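Ranska Building Services — Tenant and Workshop Newsletter

Item 4. Countertop appliances: placement, cords and cleaning

The spring inspection round closed on 2024-03-28. The round covered every room in the Ernier and Iordache buildings where a heating appliance stands on a table or counter. Most of the findings were minor and have been dealt with on the spot. The remainder fall into a small number of types, set out below with the practice we ask all rooms to follow from now on.

Placement

A small appliance with a side-hinged door needs clear table on the hinge side equal to the full width of the door, plus a hand's width. Without that margin the door stops against whatever is next to it, usually at an angle where the user has to reach around the edge to get at the interior. Over time this also loads the hinge. In three rooms the door could not be opened past a right angle. All three units have been moved.

The appliance should stand far enough back that the open door does not extend past the front edge of the table, and far enough forward that the cord is not pinched behind it. Where both conditions cannot be met, the table is too shallow and a deeper one can be requested from the store at Iordache.

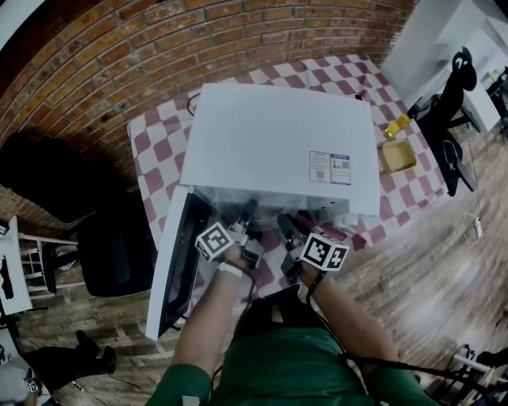
White appliance on a checkered tablecloth, door open to the left, labels on the top panel.

Nothing is to be stored on the top panel. This includes paper, folded cloths, and trays waiting to be washed. The top panel of most units vents some heat, and on several of them it is also where the labels are fixed. Labels must stay readable. Do not cover them, peel them, or scrub across them with an abrasive pad. If a label has become illegible, report it and a replacement will be ordered against the unit number.

Tablecloths

Cloths are permitted under appliances on the condition that they lie flat and are not doubled. A doubled cloth lets the unit rock when the door is pulled, and it holds crumbs where they cannot be seen. The cloth should hang no lower than 300 mm on any side that people walk past. Plastic-backed cloths are not permitted under anything that heats, and any still in use should be handed in. Woven replacements are available from the store in checked and plain patterns, and rooms may choose either.

Cloths are to be lifted and shaken at least once a week. Lift the appliance with two people, or slide it onto a board first. Do not drag it across the cloth, as this pulls the weave and has already torn two of the cloths issued in November.

Cords

Cords run behind the unit and leave the table at the rear, on the side nearest the outlet. A loop lying loose on the cloth is acceptable as long as it is behind the appliance and clear of the door swing. Loops in front of the door, across the door path, or hanging off the front edge are not acceptable and will be written up.

Each heating appliance takes its own wall outlet. Power strips remain in use for lamps, chargers and bench equipment only. The Tulletti strips supplied with the older benches are marked on the underside with the permitted load, and anyone unsure should turn the strip over and read it before connecting anything.

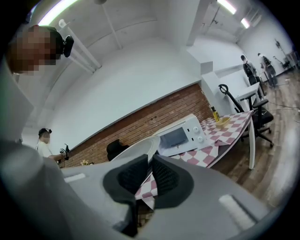 Lighting and walls are handled under the same round. Fluorescent fixtures that flicker, buzz or are slow to start should be reported by room and position, counting from the door. Please do not remove a tube to mark it as faulty. An empty fixture looks the same to the electrician as one that has been decommissioned, and two were skipped last time for exactly that reason.

Exposed brick should be left unpainted and uncovered. Hooks, adhesive strips and nails are not to be fixed to it. The mortar in both buildings is soft, and small holes spread. Shelving is to be free-standing or fixed to the white plastered sections, where anchors have been approved and the positions are marked on the room plan. Pipes along the walls and ceilings are not to be used for hanging anything, including cables and decorations.

Cleaning the interior

The following applies to all countertop heating units with a hinged door and a window.

Switch off at the wall and leave the door open until the interior is cool to the hand. Take out any loose rack or tray and wash it separately. Wipe the floor of the interior first, from the back toward the front edge, so that debris comes out over the lip and onto a cloth. Then do the side walls and the ceiling. Work on the seal last, with a damp cloth only.

For the window, use warm water and a small amount of dish soap. Glass cleaner with ammonia leaves a film on dark glass and shortens the life of the surrounding trim. Dry both faces before closing the door.

Leave the door ajar for an hour after cleaning. Units closed damp develop a smell that is difficult to remove, and the seals harden earlier than they should.

Costs and records

Replacement parts and cloths for both buildings came to 2,603 in the last accounting period. Door hinges were the largest single line. The inspection list now holds 56 units, each with a number, a room and a date of last cleaning. Rooms that have moved a unit since the round should send the new position so the list can be corrected — a note with the unit number and room is enough.

Requests for deeper tables, woven cloths and labels go to the store at Iordache during normal opening hours. Faults in lighting or outlets go to the Ernier desk, as before. The next round will be in November, and cord routing will be checked first in every room.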